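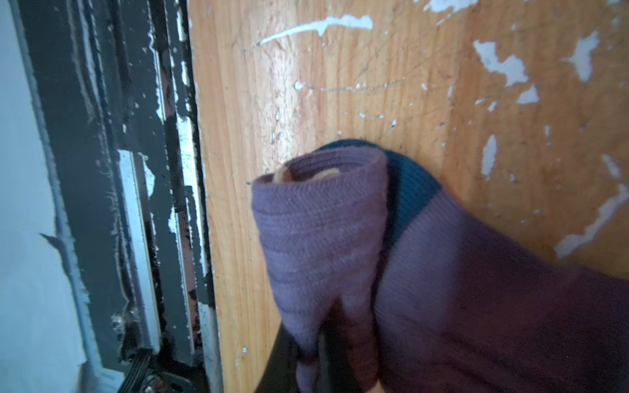
Wrist camera view, knit fabric over the finger

Wrist cameras or the fixed one for comparing grippers on socks?

two_arm_bench
I'm comparing the stock parallel jaws with a Nutosau pair on a two-arm cell. The task is picking up socks. When fabric covers a finger, the wrist view tells me very little about the grip. Would you score from the fixed camera only?

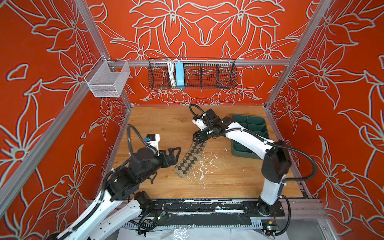
Fixed camera, right gripper on the cuff and left one open

Each pair gets 500 picks, starting Wednesday.

wesia_tools
Use both. The fixed camera is good for which arm has the sock and where the toe is. It is poor for the fingertips, and when the two grippers come close together you can't always tell which one is in front.
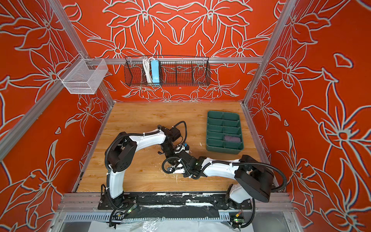 I stopped scoring from one view after 667 picks on a Fomisia controller – too many were marked "unclear." What I do now:

1. Save both views with the same clock.
2. Score the hold from the wrist view, where you can see fabric between the fingers.
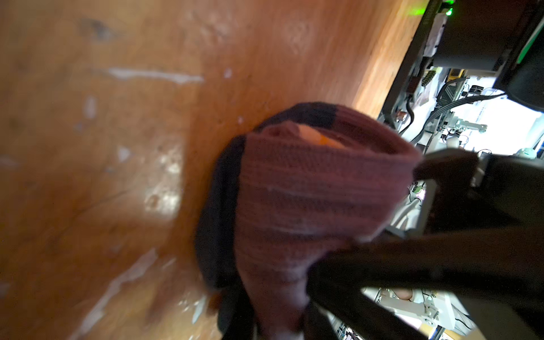 3. If the wrist view is blocked, go to the fixed camera. If that doesn't settle it, leave the pick out.

graycable8
Just get wider fingers. Worked for me.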